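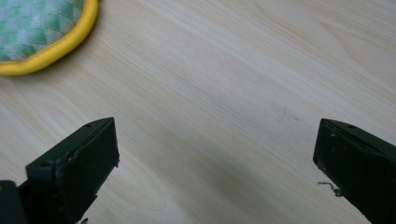

Green and white check, yellow binding, pale wood. The quilted pad, top left.

Start with the table. Everyone wants to start with the gadgets, the sink, the faucet. No. Clear the table first, wipe it, look at it. Then put back one thing at a time and stop sooner than you think.

That's the advice from Consuelo Arrieta, anyway, who has been sorting out other people's kitchens since before it was a job with a name. I caught her between two appointments, coffee in one hand, tape measure in the other. She talks fast. I write slow. Apologies to her for whatever I missed.

Her rule is color in small doses. Pale table, pale walls if you can stand it, and then one loud edge. A strip of yellow around a pot holder does more than a whole yellow wall, she says, and you can throw it in the wash. Green check is her weakness. "It looks like somebody's aunt lives there. Good."

Sewing one yourself? An evening, if you've got scraps. Two layers of cotton, batting in the middle, quilt it first and bind it after. Go slow round the curve. Mine puckered. Still use it.

Then the washing up corner, where most kitchens go wrong. Too much rack, too many brushes, a sponge of unknown age. 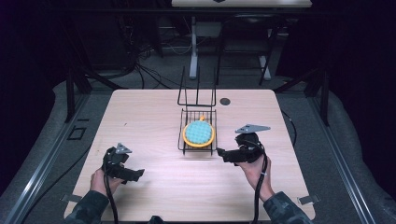 Black wire holds up well next to light wood, and you want a basket low enough to lift out and rinse without a fight. Plates upright at the back, small stuff in front. One brush. Arrieta is strict on this one. A round brush with a bit of color to it, kept in the basket where air gets at it, and the old one goes out the day the new one comes in. No drawer of retired brushes. (I have a drawer of retired brushes.)

Benoît Gautier, who rents out a shared kitchen called Firkeck with his brother Raphaël, tried the opposite for a while. Three racks, a brush for every job, labels. "People put everything on the wrong rack and then they put the labels on the wrong rack." In March they went down to one of each. Fewer arguments, he says, though the argument about mugs goes on.

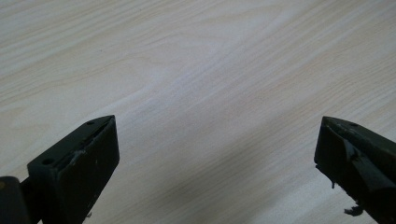 Pale tops do show coffee. Crumbs less than you'd expect. Gautier wipes with a damp cloth and then a dry one, along the grain, and says the second cloth is the part his tenants skip. Raphaël says the tenants skip both. Either way keep hot pans off it, real wood or printed, becuase the ring you get from a saucepan is yours for good. Pot holder goes down before the pan comes off the stove. Not after.

And leave some of the table bare. Arrieta again, already half out the door: a hand's width round everything, more if you cook with kids. I asked what she does with the stuff that doesn't fit. She pointed at a box in her trunk, marked Bosis, and said it was going to her sister's.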